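**Olteanu Center to Return Refurbished Workstations to Public Use**

27 May 2024

The Olteanu Center for Technical Education has begun the second phase of its equipment renewal program, under which retired desktop workstations are repaired, upgraded and returned to service in public reading rooms and adult learning classrooms. The center expects to place 395 computers by the time the program closes.

The first phase was limited to storage drives and power supplies. The current phase extends to processors and memory, a change requested by the receiving sites after staff reported that older machines were slow to open large documents and course materials.

"A sound case and a sound motherboard can serve for many more years," said Luminița Chiriac, director of the program. "Our task is to determine which parts have reached the end of their use and to replace only those."

Work is carried out at the center's Gruvden workshop under the supervision of Didier Leclerc, head of technical services. Each workstation is opened, cleaned and inspected before any component is changed. Processors removed from machines that cannot be repaired are tested and, where suitable, fitted in others of the same model. Light scratches on the metal cap of a processor are not grounds for rejection. Damage to the socket contacts is, and boards with bent pins are set aside for parts.

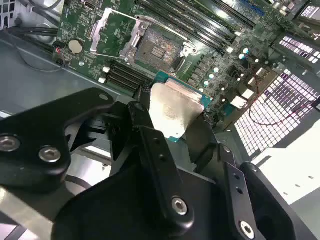
Following installation, every workstation is run under load for 17 hours and checked again by a second technician. Coin-cell batteries are replaced as a matter of routine. Units that pass are sealed, labeled and moved to the Tostby depot for delivery.

Three sites will receive equipment in June, with further deliveries to follow according to classroom schedules. Costel Ciobanu, who coordinates placements, asked that sites confirm desk space and network access before their delivery date.

Organizations wishing to donate desktop computers may contact Chantal Gosselin at the center's main office. Laptops and monitors are not accepted at this time.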